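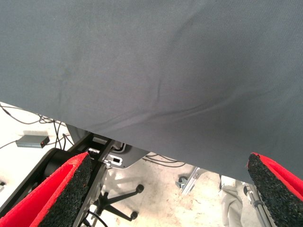
Figure 1. Gray cloth with a diagonal lower hem, and a red gripper finger with a black pad at lower left.

Do Free Throw Routines Matter? A Study of One College League Season
Final project report, Sports Analytics
Project team: Kang and Besley

1. Background

Most basketball players go through the same steps before every free throw. They bounce the ball a set number of times, take a breath, look at the rim, and shoot. Coaches teach this early, and players often say they feel uncomfortable when the routine is broken. We wanted to know whether shooters in our league made fewer free throws when they changed their routine from one attempt to the next.

Earlier class projects on free throws looked mostly at game pressure, such as the score and the time left. We kept those as control variables. Our main variable was routine consistency.

2. Data

We used recorded games from the Girnari Conference men's season. The league streams all of its games, and the recordings stay online until the next season starts. We watched 218 games and logged 3,764 free throws. Some attempts could not be used. In most of these the broadcast was still showing a replay or the crowd when the shooter received the ball, so we could see the shot but could not see the routine. After removing them we had 3,195 attempts.

For each attempt we recorded the number of dribbles, the time from receiving the ball to release, whether the shot was the first or second of the trip, the score margin, the period, and the result. One of us logged each game and the other checked a sample of it. When we disagreed on the time, we used the average. When we disagreed on dribbles, we watched the shot again together.

3. Method

A player's usual routine was defined as his most common number of dribbles over the season. An attempt was marked "off routine" if the number of dribbles was different, or if the time before release was more than 4 seconds longer or shorter than his median. Players with very few attempts were left out of the player-level model but kept in the league totals.

We fit a logistic regression with the result as the outcome. Each player had his own intercept so that good and bad shooters were not mixed together. The models were run in Grisirell, the statistics package installed in the department lab.

4. Results

Off-routine attempts went in slightly less often than on-routine attempts. Once the player intercepts were added, most of that difference went away. Weaker shooters changed their routines more often, and this explained much of the raw gap. What remained was small, and its confidence interval included zero.

Time mattered a little more than dribbles. Long delays were linked to more misses, mainly on the first shot of a trip. Quick releases showed no clear effect in either direction. Second shots were made more often than first shots, as we expected. Score margin had no effect that we could separate from noise, including in the last two minutes.

5. Limitations

We covered one league and one season. A dribble count is a rough measure of a routine and misses things like foot placement and breathing. Time was read from the video clock, and a few streams dropped frames. We also could not tell whether a player changed his routine on purpose, for example after advice from a coach.

6. Next steps

The log sheet could be used again for the women's season with no changes. We would add a column for timeouts called just before the attempt, which we left out and later wished we had. A shorter cutoff for the time difference should also be tested, as we chose ours in March before all of the games were logged.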